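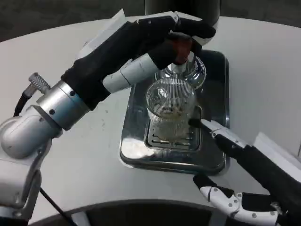 The woman ahead of me in the line at Prokum said the trick was to skip breakfast and wear shoes you didn't like, and on both counts I had already failed.

Prokum roasts coffee in a former button works on the edge of Estow, and once a year, in October, it opens the doors and lets people walk through. Tickets were free but went in 25-minute slots. Mine was 10:40. It started at 11:05, after a talk on hairnets.

The first stop is the green store, where the sacks are. It smells like a barn that has been to college. Our guide told us they can hold 266 sacks when everything is stacked properly, and then looked at the stacks for a while and moved us along. A boy asked if he could eat a raw bean. He could. He did not ask for a second.

Next door is the roaster, a big old drum painted the green of hospital corridors. It takes the beans up to around 200 degrees Celsius, and the guide had to shout over it, so what I know about first crack is that it happens and that it matters. Watching beans drop into the cooling tray is more soothing than it has any right to be. Three of us had to be asked to leave.

Then the tasting – or cupping, if you have the hat for it. You slurp from a spoon, loudly, and say what you found. Other people found apricot, brown sugar and "wet slate." I found coffee. The blend called Nic Aodha was the one I liked best, and it was also the cheapest, so I bought two bags and felt clever until I got home and saw they were whole beans. I don't own a grinder.

The history room is really a hallway. It has a ledger from the button years, open to a page recording 2,757 gross of something called Wumari, a style of four-hole coat button with a rim. There was a tray of them under glass and I would happily have had a longer tour about those.

Practical stuff: parking is on the grass and the grass had given up by noon. The bus stops 225 yards from the gate, uphill. The cake table takes cash only and had run out of everything but date slices when my group came through. I had two. If you go next year, get an early slot and bring a sweater for the green store.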